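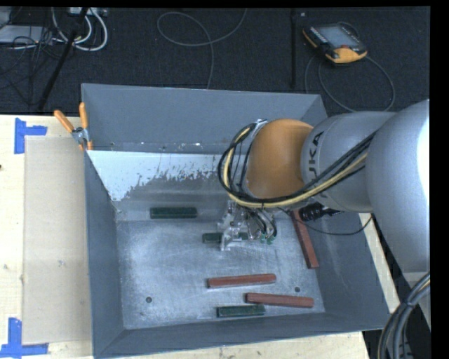
1/ Gripper comparison, day one
Starting a thread on the gripper trial so I stop answering the same questions by message. One KUKA arm, one metal bin, green blocks and red blocks, and four grippers to get through. The job is the same for each: pick blocks out of the bin until it is clear or the gripper gives up.

2/ Why blocks
People asked why I don't use real parts. Real parts come later. The blocks have flat faces and two lengths, the red ones longer than the green. If a gripper can't manage those in a bin with sloping walls, I don't want to spend a week on castings.

3/ The lineup
Two parallel jaw grippers, one from Adiston and one from Hasoteo. One suction tool from Dobos. One set of soft fingers we made in the shop, which has no name on it and needs none.

4/ Rules
Blocks get dumped in by hand and nobody straightens them. Three tries on a block, then the arm moves to another one. If a block is dropped back in the bin it counts as a miss. If it is dropped outside the bin I stop the run and go get it.

5/ Clamping the bin
The bin is clamped to the table with a spring clamp at one corner. I ran without it in March and the bin crept every time a finger touched a wall. By the end of that afternoon the calibration was useless and I threw out 22 picks. Clamp your bin.

6/ Tape
Blue tape on the table marks where the tan panel goes. It comes off for cleaning and has to go back in the same place. I used to measure it each time. Tape is faster.

7/ Adiston, first impressions
Strong grip, wide stroke, heavy. The weight matters more than I expected. I had to bring the acceleration down to keep the wrist from complaining on the long reaches. Once it has a block, the block stays put. No drops at all in the first full bin.

8/ Adiston, the trouble
The fingers are thick. When two blocks sit side by side there is no room to get a finger between them, so it lands on top and faults. It needs a clear gap on both sides, and a full bin doesn't offer many.

9/ Hasoteo
Thinner fingers, much lighter, shorter stroke. It gets into gaps the Adiston can't. It also lets blocks turn in the grip if it takes them off center, and the long red ones turn the most. I put rubber pads on the fingertips and that helped some.

10/ Blocks against the walls
The worst case for both jaw grippers is a block lying along the foot of a sloped wall. One finger has to come down between the block and the slope, and there is no between. Coming in at a tilt works, but then the wrist is close to the bin edge and I have to watch the hoses.

11/ Dobos suction
Fastest of the lot on anything lying flat. It needs only the top face, so neighbors don't matter and neither do the walls, mostly. I expected small leaks at the cup to break the seal. They didn't. What broke it was speed. Swing a long block too hard and it peels off at one end.

12/ Soft fingers
Slow. Forgiving about position, which is nice when the camera is a little off. Bad at letting go cleanly. I still like them for odd shapes, and blocks are the wrong test for that, so I won't hold the score against them.

13/ Numbers so far
637 picks attempted across all four. I'm not posting success rates until every gripper has had the same number of full bins. Right now the Dobos has had more than its share because it is quick and I got greedy.

14/ Camera
The camera is fixed and does not ride on the arm. Good for repeatability, bad for seeing past the arm. I take the picture with the arm parked out of the way, then plan, then move. That adds time to every pick, the same time for each gripper, so the comparison holds.

15/ The bin itself
Bare metal, scratched up, and it throws reflections. The dark green blocks give the depth data more trouble than the red ones. Pongsak Bunnag suggested painting the inside flat gray. I will, after this round – changing it halfway would spoil the comparison.

16/ Cables
Most of my lost time has been cables and hoses. Every gripper swap means rerouting something, and a loop that is fine at one wrist angle pulls tight at another. I now run the wrist through its full range by hand from the pendant before the first pick. Takes 17 minutes if I'm careful.

17/ Swap time
Corinne Szabo asked about quick changers. We have one from Amlow on the shelf. It adds length below the flange, and with this bin I'd lose the steep approaches near the walls. For a shallow bin I would use it without thinking twice.

18/ If I had to pick today
For these blocks, suction, with the speed turned down for the long ones. For a mix of parts, the Hasoteo with better pads. The Adiston belongs on a machine loading job where parts arrive one at a time.

19/ Next
Finish the Hasoteo bins, then paint, then repeat the whole thing. I have new pads on order in two hardnesses. If anyone has run the softer kind on smooth parts, tell me how long they lasted.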